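June 16, 2020

Dye bath 11, madder on wool. Soaked the skeins overnight in alum, then into the pot with tap water from the Povport side. Color came out browner than bath 9 – probably the iron in the water. Xiomara wants the next one done with distilled and a pinch of chalk.

Kept the pot at 91 minutes total, two skeins pulled early.

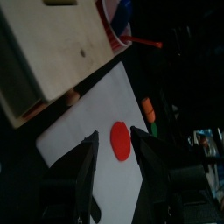
Rinse water still running pink after 13 changes. Jade has the lightfast strips until August. Order more alum.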